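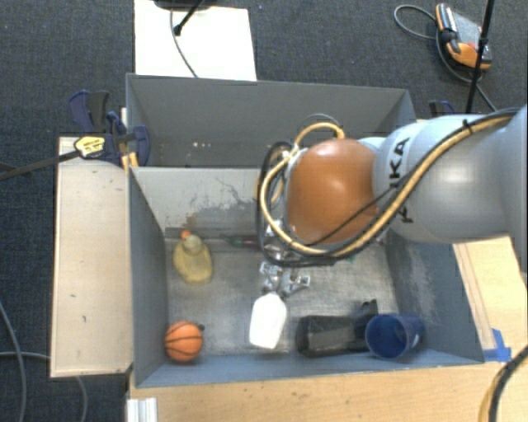

보낸 사람: Thu Ninh
받는 사람: Treltine 생활용품 메일링 리스트
제목: Re: [treltine] 플라스틱 통이랑 뚜껑, 상자에 어떻게 넣으세요?
시각: 오후 9:29

안녕하세요, Thu Ninh입니다.

질문 주신 내용에 순서대로 답합니다. 원문은 사이사이에 인용했습니다.

Lieselotte Schwerdtfeger 님이 쓰신 글:
> 5월부터 Uleo 공유 창고의 잡동사니 상자를 맡게 되었습니다. 넘겨받고
> 보니 병, 컵, 손잡이 달린 통, 작은 공 같은 것이 한데 들어 있습니다.
> 저는 뚜껑을 모두 빼서 봉지 하나에 모으려고 하는데 다른 분들은
> 어떻게 하시는지 궁금합니다.

뚜껑은 빼지 않는 쪽을 권합니다. 저도 전에 봉지에 따로 모아 봤습니다. 그해 말에 남은 뚜껑이 78개였고 맞는 병을 찾은 것은 29개였습니다. 나머지는 지름이 비슷해 보여도 나사산이 달라서 잠기지 않았습니다. 색도 기준이 되지 못합니다. 노란 반투명 병에 주황색 뚜껑이 달린 것처럼 몸통과 뚜껑 색이 다른 물건이 많습니다.

씻은 직후라면 뚜껑을 열어 두고 하루 말린 다음 닫습니다. 덜 마른 채로 닫으면 냄새가 납니다. 짝이 없는 마개는 상자 바닥에 굴러다니게 두지 말고 작은 용기에 넣으세요. 저희는 잼 병을 씁니다. 가득 차면 버립니다.

> 그리고 통을 세워서 넣어야 할까요, 눕혀서 넣어야 할까요? 세워 두면
> 자꾸 넘어지고 눕히면 자리를 많이 차지합니다.

바닥이 넓은 병은 세웁니다. 손잡이가 달린 저그는 눕혀도 괜찮습니다. 저희 상자에서도 흰 저그는 옆으로 누워 있고 노란 병은 서 있습니다. 남색 컵도 누워 있는데, 컵은 입구가 상자 벽 쪽을 보게 눕히면 작은 물건이 안으로 덜 들어갑니다. 같은 컵이 여럿 있으면 겹쳐서 세우는 편이 자리를 아낍니다.

용량으로 나누는 방법도 있습니다. 저희는 300ml를 기준으로 삼아서 그보다 작은 것은 서랍에, 큰 것은 상자에 넣습니다. 용량 표시가 없는 물건은 물을 부어 재 보고 바닥에 유성펜으로 적습니다. 한 번만 적어 두면 다음 사람이 다시 잴 필요가 없습니다.

> 공도 같이 넣어도 되나요? 아이들 물건은 따로 모으는 상자가 있는데
> 꽉 찼습니다.

작은 농구공 하나 정도는 같이 넣어도 됩니다. 구석에 두면 잘 안 굴러갑니다. 바람이 들어가는 공이면 겨울에 한 번 눌러 보시고, 단단한 장난감 공이면 손댈 것이 없습니다. 다만 공이 둘을 넘으면 그물망에 넣어 벽에 거는 것이 낫습니다. 상자 안에서 다른 물건을 꺼낼 때마다 공이 따라 움직여서 귀찮습니다.

> 마지막으로 상자 모서리가 벌어집니다. 못을 박을까 하는데 판이 얇아서
> 갈라질 것 같습니다.

못은 박지 마세요. 바 클램프로 모서리를 물려 두는 것으로 충분합니다. 저희는 한쪽 모서리에 파란 클램프 두 개를 물렸습니다. 조일 때는 한쪽을 끝까지 조이지 말고 번갈아 조금씩 조입니다. 판이 얇으면 클램프와 판 사이에 골판지 조각을 대면 눌린 자국이 덜 남습니다. 벽이 밖으로 벌어진 모양의 상자는 직각 꺾쇠가 맞지 않으니 사지 않으시는 게 좋습니다. 저는 Bolger 철물점에서 꺾쇠를 5개 샀다가 그대로 반품했습니다.

바닥에 긁힌 자국이나 거뭇한 얼룩이 있는 것은 그냥 쓰셔도 됩니다. 저희 상자도 안쪽 판까지 얼룩이 있습니다. 베이킹소다를 개어 문지르면 손때는 빠지고 긁힌 자국은 남습니다. 수세미의 거친 면으로 문지르면 회색 표면이 희끗해지니 부드러운 면을 쓰세요.

물어보지 않으신 것 하나를 덧붙입니다. 검은색이나 짙은 초록색의 작은 물건은 상자 안 그늘진 쪽에 있으면 잘 안 보입니다. 정리가 끝났다고 생각하고 뚜껑을 덮기 전에 손전등으로 벽 쪽을 한 번 비춰 보세요. 저는 찾던 물건이 그 자리에 있는데도 새로 산 적이 두 번 있습니다.

Cluvbridge 쪽 창고는 물건마다 이름표를 붙인다고 들었습니다. 저희는 해 보지 않았습니다. 그쪽에 계신 분이 이 글을 보시면 이름표가 얼마나 오래 붙어 있는지 알려 주세요. 종이 테이프는 플라스틱 병에서 금방 떨어졌습니다.

상자의 안쪽 치수를 재서 올려 주시면 제가 쓰는 칸막이 도면이 맞는지 확인해 보겠습니다. 가로와 세로는 바닥에서 잰 값으로 부탁드립니다. 위에서 재면 벽이 벌어진 만큼 크게 나옵니다.

Thu Ninh 드림

--
Treltine 생활용품 메일링 리스트
답장은 목록 전체로 발송됩니다. 개인에게 보내실 때는 받는 사람 주소를 바꿔 주세요.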